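Bedside drawers – the June tidy

Quick one from the Wernside flats newsletter desk, as we go to print Monday and I still have the laundry rota to do.

Bedroom storage is next on the tidy list. Kitchens are done, thank you all. Now the nightstands. Pull the drawer right out as far as it goes, take everything out, wipe the bottom, and only put back what you reach for at night. Old chargers, dead batteries, reciepts – out.

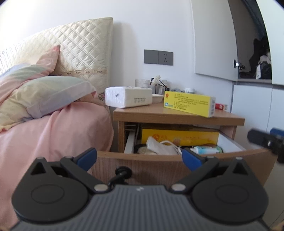
Boxes are fine to keep if they lie flat and the drawer still shuts. If not, top shelf of the closet. Loose knobs: the Tondis ones take a short screw, spares are in the tin by the mail slots. Take 2, not the whole tin please.

Donations to the Ruawai hall, side door, before noon. No mattresses, no lamps without a plug. They raised 218 dollars from our last lot, wich went on the new kettle and cups.

Rasau block goes after us, so leave the hand cart downstairs when your done. More next month.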